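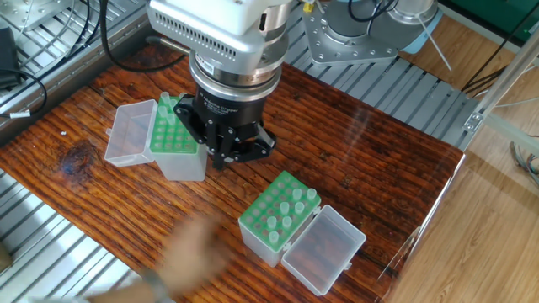 Burodberg Bench Rules Kit, second edition: my review

I've been putting off writing this one for ages, mostly because I kept finding more things to say about it. So get a coffee, this is long.

The Bench Rules Kit is a binder, a set of wipe-clean cards, a roll of floor and table tape and a pad of sign-off sheets. It's meant for people like me who run a small arm on a table and don't have a safety department down the hall. I paid $325 for it in July, plus shipping from the Fusov warehouse, and I've been working from it ever since. I bought it with my own money and Burodberg has no idea I exist.

What I do with the arm is mostly rack work. Two boxes with green tops, hinged clear lids, little plastic tubes or tips standing in the holes, and a gripper that has to come down over a very small target without knocking over the neighbors. It's slow, fiddly stuff! And it's the kind of job where people get casual, me included, since everything on the table is light and cheap and the arm is hardly ever moving fast.

What's in the binder

It runs to 300 pages, and I know how that sounds. Don't panic. The first third is the actual rules, then there's a big chunk of worked layouts, then blank forms. If you've ever tried to read one of the full official standards over a weekend you'll be amazed at how readable this is. It isn't a replacement for them, and it says so on page one in large type, but it gets you to the point where you know what questions to ask.

The rules are grouped by what you're doing at the time: setting the table, teaching positions, running, stopping, cleaning up. I love that. My old binder from Janau was grouped by type of hazard, so if you wanted to know what to check before reaching in for a rack you had to look in four places (and I usually looked in one).

The reaching-in card

This is the card I'd pay for by itself. It covers hands on the table, and it's wonderfully blunt. Arm stopped, and stopped by you, on purpose, with the pendant in your possession. Don't go by whether it looks still, a paused program looks just like a finished one. Say out loud that you're going in. Take off dangling stuff. Come in from the side away from the gripper and leave the same way. Then step back before anybody touches the start button.

I felt pretty silly saying "hands in" to a room with one other person in it. By the second week I was doing it without thinking, and now I notice when somebody else doesn't.

There's also a bit on wrists and sleeves that I'd never seen spelled out anywhere. Open gripper fingers have linkages and screws on them, and loose cuffs love a screw. The kit's advice is to treat an open gripper as the less friendly kind, which was the opposite of what I'd have guessed.

Setting the table

The layout pages are where most of my binder's coffee stains are. Some of what I've taken from them:

Open the lids before the run and leave them open all the way. A half-open lid is a moving part you didn't plan for.

Keep both racks where the arm can get to them without passing over the spot where a person stands.

Tape the corners of every rack position. The tape in the kit is good, by the way, it comes up clean even from a varnished wood top.

Keep at least one hole's worth of clearance in mind when you teach the back row, and teach that row first. Everybody starts at the front and then finds out the wrist is in the way.

Write down which way round the rack goes. These boxes look the same from both ends when you're tired.

The one weak spot is surfaces. The layouts all assume a dull gray table. Mine is glossy wood with a strong grain, and it throws back the overhead light and the racks along with it, so judging the gap between fingertip and tray by eye is harder than the book lets on. One paragraph on shiny tops would've been nice – maybe in the third edition.

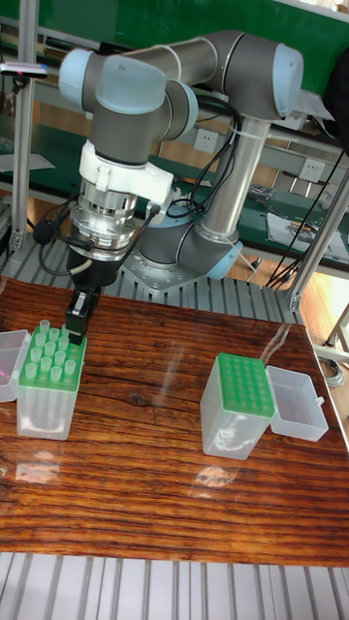 Cables, which get their own chapter

Twenty-odd pages on cables, and I read every one of them. The short version is to tie them along the arm where they don't need to move, leave a proper loop at the wrist where they do, and then drive every joint through its whole travel while you watch the loop and nothing else. White ties on black cable get a special mention, they're easy to spot so you'll see a missing one from across the room. We already had white ones around the column, so I got to feel smug for a page.

The chapter is less helpful about what's hanging near the table, the stuff off the side of the bench that isn't part of the robot at all. Anyone with a working shelf behind the arm (papers, tools, small parts, you know the kind) could use a rule about how far back it has to stay. I ended up writing my own on the back of a card.

The forms

Okay, here's my grumble. The sign-off pad is overkill for a bench. Form 1512 wants a signature, a time and a reason each time the layout changes, and when you're nudging a rack by the width of a finger to fix a bad pick, that's a lot of paper. I tried to do it properly for a month. Now I fill one in if a taught position changes and skip it if I'm just squaring a rack back up to its tape. I think that's within the spirit of the thing, though I wouldn't swear to it.

How it compares

The Janau binder is cheaper and it's thinner, and if you only ever run one job it may be all you need. Effiong has a very polished set at $900 that comes with an online course. I borrowed a copy and the course is good, especially the parts on teaching at reduced speed, but the printed cards are tiny. I can't read them from where I stand, and a rule I can't read isn't much use to me.

Would I buy it again?

Yes, and I'd get the spare card set too. I updated a few bits of this in February 2023 after the replacement cards came – they've got rounded corners now and the reaching-in one is printed on both sides, so it works wherever you hang it. Mine is on the post by the start button.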